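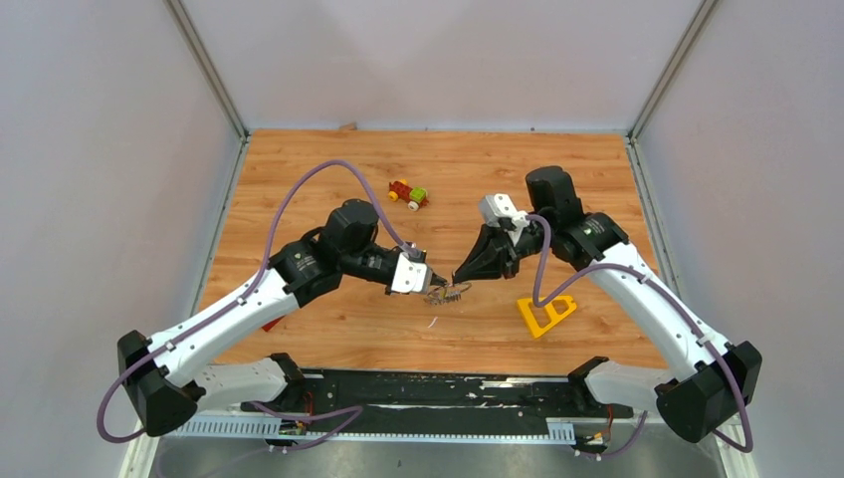
Wetden or Cestby for four nights?

marlowe_packs
Both packages come with breakfast. Wetden is 500 a head, Cestby is 700 and has the pool. Worth the extra?

tidechart
Go to Wetden. The Cestby pool is lovely if you enjoy standing upright in a group.

Virk_or_bust
Disagree. Wetden's "sea view" meant the sea and I were both in the same county. Pay the 700.

tidechart
You booked the back rooms – that's on you.

halfboard
Breakfast at Wetden stops at 11, which sold me. Ask for the Cladent wing, it's quieter.

marlowe_packs
Cladent wing is 600 now. So I'm saving 100 and losing a pool.

Virk_or_bust
Cestby has waffles.

marlowe_packs
Fine. Cestby.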